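# Gradcombe Students Take Simulated Kitchen Robot to Ursu Finals
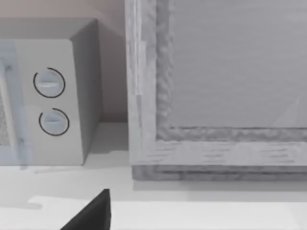
*A view from the team's simulated kitchen, with the microwave and its two dials at left. (Image: Gradcombe Robotics Club)*

**May 10, 2022** — The robotics club at Gradcombe Technical High School has qualified for the final round of the Ursu Student Robotics Challenge with a program that teaches a simulated robot arm to do small jobs in a kitchen. The team is one of 7 that will compete in the simulation division.

The club's entry is called Fliltska. It runs entirely on computers, using a rendered kitchen supplied to all teams by the organizers. Each team writes the software that controls the arm. The arm must find a given object, move to it without hitting anything else, and carry out a task such as turning a dial or opening a door. Judges run each program on their own machines and score the results.

Gradcombe entered the physical division in past years and moved to simulation this season. The club's adviser, physics teacher Valentin Avram, said the change let more students work on the project at the same time.

"With one arm on one bench, most of the club spent the afternoon waiting," Avram said. "Now every student with a login can test an idea. They still have to book time on the faster computers, and they argue about that, but they get a lot more done."

## How the entry works

Fliltska is split into two programs. The first looks at the rendered camera view and decides where the arm should go. The second plans the motion and sends commands to the joints. The two halves were written by separate groups of students, who agreed in January on a short file describing what one would send to the other. That file has been changed many times and is included with the public code.

Tamara Dinu, a senior and the team captain, led the group responsible for the camera side. She said the most difficult task in the qualifying round was the microwave.

"The dials are pale and the panel behind them is pale too," Dinu said. "The counter is almost white. Our first version looked for strong edges, and there aren't many. We ended up using the black arcs printed around the dials, since they stand out better than the dials do."

The students also had to teach the program to tell the upper dial from the lower one. Early versions sometimes chose the wrong dial when the camera was placed close to the appliance and only part of it was in view. The current version compares the positions of both dials before it commits to either. If it finds only one, the arm backs up and looks again. This costs a little time in each run, and the team decided to accept it.

Ovidiu Bogdan, a junior, wrote most of the motion planner. His group worked on getting the gripper to line up with the raised ridge on a dial before closing. In the team's early tests the fingers often closed across the ridge at an angle and slid off.

"I spent a long time on the closing part and it was the approach that was wrong," Bogdan said. "We added a stop just in front of the dial where the wrist turns to match the ridge. After that I could delete a lot of code."

## Qualifying round

The qualifying round was scored by the judges over 423 runs per team, with the camera position and lighting changed between runs. Gradcombe finished with 727 points, placing second in the division. Points were awarded for completed tasks and taken away for contact with the wrong object.

Most of the points the team lost came from contact penalties. In the recorded runs, the arm's elbow brushed nearby objects while the gripper was moving toward the microwave. The planner at that stage checked the hand and forearm for collisions and left out the upper arm. Bogdan's group has added the missing check and is now testing it on the full task list.

## Software and support

Computer time for the project was provided by Flavar, a local software firm that has supported the club for 2 years. Flavar engineer Alina Dobre meets with the students online and reviews their code before each deadline.

"They get the same comments I'd give a coworker," Dobre said. "Name things clearly, write down what you tried, keep the old results. The test log they keep is better than some I've seen at work."

The log is kept by sophomore Brândușa Ene, who joined the club this school year with no programming background. Ene records the settings and outcome of each test session and replays failed runs so the group can discuss them at the next meeting. She also wrote the script that sorts failures by type — missed dial, slipped grip, contact, or time limit — and posts a summary to the club's shared page.

"At first I was only writing things down," Ene said. "Then I got tired of copying the same columns over and over, so I learned enough Python to stop doing it."

## Final round

The final round will use the same kitchen with a longer task list. Teams will receive the list on the morning of the event and will have a short period to adjust settings before their code is locked. No changes to the control software are allowed after that point. Each team will also give a short talk on its methods and answer questions from the judges.

The Gradcombe team plans to spend the remaining weeks on the collision check and on tasks that require two steps in order, such as opening a door and then turning a dial. Dinu said the group does not plan to add major features before the event.

The code submitted for the qualifying round is available to other schools on request, along with the test log and the team's notes. The final version will be released after the competition.

## About the club

The Gradcombe Robotics Club is open to all students at Gradcombe Technical High School. It meets after classes in the physics lab during the school year. No programming experience is needed to join, and new members are paired with an older student for their first project. Students who would like to take part next year can sign up at the physics office.

**Media contact:** Valentin Avram, club adviser, Gradcombe Technical High School. Interviews with team members can be arranged through the school's main office.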